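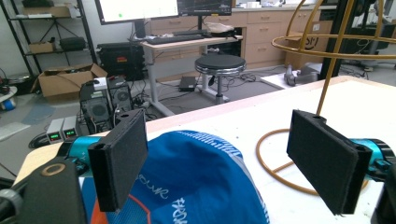
Kyung-hwa: I would not put it in the washing machine at all. Printed letters crack after a few cycles, especially when the fabric stays folded on itself. Wash by hand, cool water, then let it dry flat.

sota_kudo
Cool water is fine, but I disagree about the machine. I have a blue one from Zolline with white print, and it went through 17 washes inside out, in a net bag. The letters are still whole. Drying in the sun is what did the damage to my older one, in July.

Kyung-hwa
Inside out helps, yes. But you have a front-loading machine, I think? Mine is the old type and it pulls everything.

jihoon.yoo
My question is more about the creases. It spent the winter pressed in a box and now it does not want to lie flat on the table. Can I iron over the print?

sota_kudo
Never directly. Put a cotton towel between, lowest heat, up to 12 seconds, then lift and look.

Kyung-hwa
I would use steam only - hang it in the bathroom while you shower. It is slower, but orange parts can change color under the iron. It happened to my scarf.

jihoon.yoo
Thank you both. I will try the steam first and write here how it went. The towel method I keep for later.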